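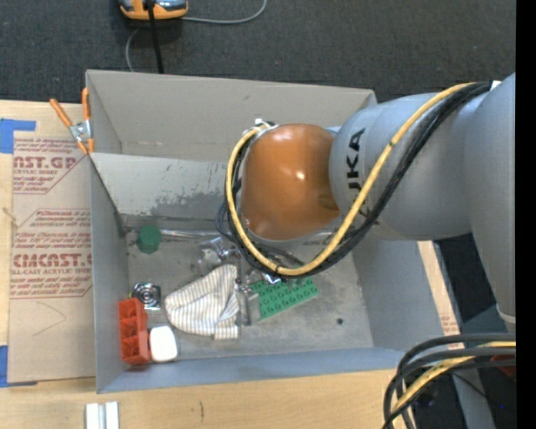

図4-1 木の天板に置いた灰色の金属製容器とアーム

第4章 はじめての名寄せ

インストールが終わったら、いよいよ名寄せです! Drusikを触っていていちばん楽しいのがこの章の内容だと思います。ばらばらの表に散らばっていた同じ顧客、同じ施設、同じ論文が、次々に一つのまとまりになっていきます。付属のサンプルデータ「Vornham」を使って、取り込みから書き出しまでをひととおり動かしてみましょう。

4.1 始める前に

次のものが揃っているか確認してください。

・Drusik本体(第2章の手順で起動確認が済んでいるもの)
・サンプルデータ一式(インストール先のsamplesフォルダの中のvornham)
・書き込み権限のある作業フォルダ

Vornhamは、架空の町の図書館の利用者名簿と、同じ町の市民講座の受講者名簿を合わせたものです。二つの表を合わせて3,523件のレコードがあります。表記の揺れ、旧姓、引っ越し前の住所、半角と全角の混在など、実務で出会う困りものがたっぷり仕込んであるので、練習台にはぴったりです。作ったのはVédís Kjærgaardで、アイスランド語の名前が多いのは彼女の趣味です。

注意:サンプルフォルダの中のファイルを直接編集しないでください。付録Bの練習問題でも同じファイルを使います。必ず作業フォルダにコピーしてから始めます。

4.2 データを取り込む

1. 「ファイル」メニューから「新規プロジェクト」を選び、名前を付けます。半角英数字にしておくと、あとでコマンドラインから呼ぶときに楽です。

2. 「ソースを追加」を押し、コピーしておいたlibrary.csvを選びます。

3. 文字コードの欄が「UTF-8」になっていることを確認します。プレビューに「Þrastardóttir」という名字が正しく出ていれば大丈夫です。先頭のÞが四角や疑問符に化けているときは、文字コードを選び直してください。

4. 同じ手順でcourses.csvも追加します。

5. それぞれのソースに識別子の列を指定します。libraryではcard_no、coursesではentry_idです。

6. 「取り込み」を押します。画面下のステータス行に、両方の表を合わせた件数として3,523と表示されます。

メモ:件数が合わないときは、区切り文字の設定を見てください。住所の列にカンマを含む行があるため、引用符の扱いを「なし」にすると行がずれてしまいます。

4.3 列を対応づける

二つの表では、同じ内容の列に違う名前が付いています。ここでDrusikに「この列とこの列は同じもの」と教えてあげます。

1. 「対応づけ」タブを開きます。左にlibrary、右にcoursesの列が並びます。

2. 左のfull_nameを、右のnameへドラッグします。線がつながったら成功です。

3. 同じようにbirthとdob、addr1とaddress、phoneとtelをつなぎます。

4. つないだ線をクリックし、比較方法を選びます。このサンプルでは次の設定にします。

full_name / name …… 文字列の類似度(名前用)
birth / dob …… 日付
addr1 / address …… 文字列の類似度(住所用)
phone / tel …… 完全一致(記号を除去)

5. 「保存」を押します。

「名前用」の類似度は、名と姓の順番が入れ替わっていてもきちんと近いと判定してくれます。Signe GrímsdóttirとGrímsdóttir, Signeを並べて試してみてください。アクセント記号を落としたGrimsdottirでも高い点が出ます。初めて見たときは、ちょっと感動するはずです!

注意:性別や郵便番号の上三桁のように、値の種類が少ない列を「完全一致」だけで対応づけないでください。無関係な人どうしでも簡単に一致し、点数が底上げされてしまいます。使いたい場合は、比較方法の横にある重みを「低」にします。

4.4 ブロッキングを設定する

すべてのレコードを総当たりで比べると、件数が増えるにつれて計算量が一気にふくらみます。そこで、似ていそうなものどうしをあらかじめ小さな組に分けておき、組の中だけで比べます。これがブロッキングです。地味に見えますが、ここを工夫すると処理時間が面白いほど変わります。

1. 「ブロッキング」タブを開き、「規則を追加」を押します。

2. 一つ目の規則として「生年」を選びます。

3. もう一度「規則を追加」を押し、「名前の読みの先頭三文字」を選びます。

4. 規則どうしの関係を「いずれか」にします。「すべて」にすると、生年の打ち間違いが一つあるだけで、その人が比較の対象から外れます。

5. 「見積もり」を押し、最大の組の大きさを確認します。

メモ:一つの組だけが飛び抜けて大きいときは、空欄の多い列を規則に使っている可能性があります。「空欄を組にしない」にチェックを入れて、もう一度見積もってください。生年が未入力の人も、名前の規則のほうで拾われます。

4.5 照合を実行する

1. 「実行」タブで、並列数を2にします。お使いのマシンに余裕があれば増やしてもかまいませんが、初回はこの値のままのほうがログを追いやすくなります。

2. 下限のしきい値に0.70、自動承認のしきい値に0.92を入れます。

3. 「照合開始」を押します。

4. 進行バーが右端まで進み、「候補が揃いました」と表示されるまで待ちます。途中でウィンドウを最小化しても処理は続きます。

既定の設定なら、候補の組が529件見つかり、そのうち468件が自動承認されます。残りは「要確認」の一覧に入ります。数字がぴったり合ったら、ここまでの設定はすべて正しくできています。おめでとうございます!

合わなかった場合は、4.3の比較方法を見直してください。いちばん多いのは、電話番号の「記号を除去」の付け忘れです。

注意:照合中にソースファイルを表計算ソフトで開くと、環境によってはファイルがロックされ、処理が止まります。中身を見たいときはDrusikのプレビューを使ってください。

4.6 要確認の組を見る

さあ、腕の見せどころです。機械が迷った組を、人の目で決めていきます。

1. 「確認」タブを開きます。点数の高い順に組が並んでいます。

2. 先頭の組を選ぶと、二つのレコードが左右に表示され、食い違っている文字に色が付きます。

3. 同じ人だと思ったらYキー、別人だと思ったらNキー、決められなければSキーを押します。キーを押すと自動で次の組へ移ります。

4. 判断の理由を残したいときは、キーを押す前にメモ欄に書き込みます。

Vornhamには、同じ住所に住む双子が一組入っています。生年月日も住所も電話番号も同じで、名前だけが二文字違います。見つけたらNキーです。父と息子が同じ名前という組もありますから、生年は必ず見てください。

メモ:間違えて押したときは、Ctrl+Z(macOSではCommand+Z)で一つずつ戻れます。アプリを終了するまでは、何手でもさかのぼれます。

Sキーで飛ばした組は「保留」に移り、書き出しの際には別人として扱われます。保留だけを絞り込んで、あとからまとめて見直すこともできます。私はよくコーヒーを淹れ直してから保留に取りかかるのですが、さっき五分悩んだ組が一目で片付くことがあって、これがまた気持ちいいのです。

4.7 まとまりを確かめる

AとBが同じ人、BとCが同じ人なら、DrusikはA、B、Cを一つのまとまりにします。便利な反面、一か所の誤りで大きなまとまりができてしまうことがあります。

1. 「まとまり」タブを開き、「件数の多い順」で並べ替えます。

2. 上位のまとまりを開き、名前や生年に無理がないか確認します。

3. つなぎ目になっている弱い組は点線で示されます。誤りであれば、点線を右クリックして「切り離す」を選びます。

4. 「再計算」を押します。

注意:「再計算」を押すと、手動で付けたまとまりの名前は初期値に戻ります。名前は最後に付けてください。

4.8 書き出す

1. 「書き出し」タブで形式を選びます。CSVのほか、Zivon形式にも対応しています。あとで第6章の可視化に進む方は、Zivon形式を選んでおくと変換の手間が省けます。

2. 「元の識別子を残す」にチェックを入れます。

3. 代表値の決め方を選びます。「最新の更新」か「最も長い値」が使いやすいでしょう。

4. 保存先を指定して「書き出し」を押します。

書き出したファイルには、cluster_idという列が加わります。同じ番号の行が、同じ人と判断されたレコードです。

注意:個人情報を含む実データを書き出すときは、保存先が共有フォルダになっていないか、ボタンを押す前に確認してください。書き出したファイルにDrusik側からパスワードをかける機能はありません。

4.9 うまくいかないとき

候補が一件も出ない
列の対応づけが保存されていない可能性があります。「対応づけ」タブに戻り、右上に未保存の印が出ていないか見てください。

日付がすべて不一致になる
libraryは年月日の順、coursesは日月年の順で書かれています。列の設定で、ソースごとに日付の書式を指定します。

メモリ不足と表示される
ブロッキングの規則を一つ外すか、並列数を1に下げてから、もう一度実行してください。途中までの結果は消えません。

ひととおり動いたら、ぜひ下限のしきい値を0.65や0.80に変えて、4.5からやり直してみてください。候補の顔ぶれがどう変わるかを眺めると、自分のデータに合う値の勘がつかめてきます。しきい値ごとの結果を並べて比べる方法は、5.2で扱います。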